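I mailed myself a postcard from every stop again this year, and in May the last one finally turned up, bent in half and smelling of somebody's lunch. Worth the stamp!
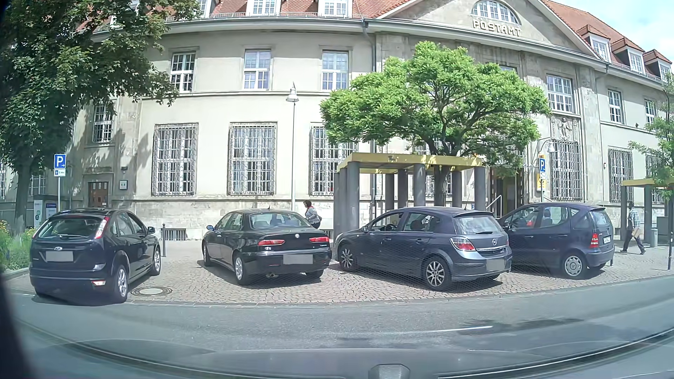

Gwendolyn Iwasaki wrote back that she does the same, only she leaves hers blank and fills them in at home, and I can't decide if that's cheating.

Mine get written over coffee, usually badly (I ran out of room twice).
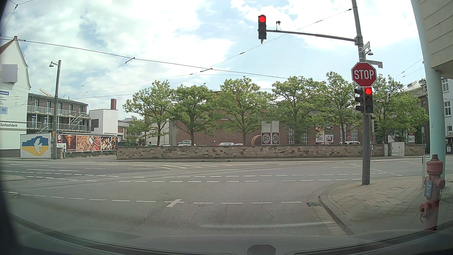
Page 2 of 20
Next up, the shoebox. I need a bigger one.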